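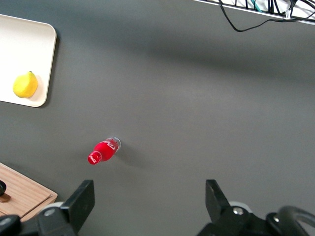

From: mkrawczyk (list member)
To: Flornanlow kitchen and pantry list
Subject: Re: Novar bottle return plan
Sent: 4:44 pm

> The new return machines from Novar go in at the Wolance
> store in January. You feed in your empties, you get a
> slip, and you spend the slip at the register. The company
> says people who use them bring back twice as many bottles
> as before. I think we should drop our own collection and
> point everyone over there. It would save us the garage
> space and the driving.

I read the Novar flyer twice and I still don't see where "twice as many" comes from. Twice as many as what? If I used to bring back one bag a month and now I bring back two because the old place closed and I have more piled up, that counts as double. They don't say how many people they asked or for how long. There is one footnote and it goes to another Novar flyer.

Our own numbers aren't fancy, but I can tell you how we got them. Last year we took in 3917 bottles and cans from 162 households, all written down in the blue notebook. At 5 cents apiece that is $195.85, and it went to the pantry shelf. With the slips, that money goes back to whoever is standing at the machine. Fine, it's their deposit. But then let's say out loud that the pantry loses it.

Then there's the slip itself. It is good for 44 days and only at Wolance. A refund I have to spend in one store before a deadline sounds a lot like a coupon to me. Has anyone asked if they will pay cash? The flyer is silent on that.

The driving I'll give you. It is a pain, and the garage smells in August. I would be happy to cut down to one pickup a month – most of the bags come in right after the holidays anyway.

What I'd want before we drop anything:

How many machines, and what happens when both are full or broken. The flyer says 2.

Whether they take glass. Half of what I get is glass.

Whether crushed cans count. The machines at my sister's store spit them out if the label won't scan, and she ends up taking them home again.

If somebody gets real answers to those I'll change my mind. Until then please leave my street on the pickup list, and whoever has the notebook, I have six bags to add.

M. Krawczyk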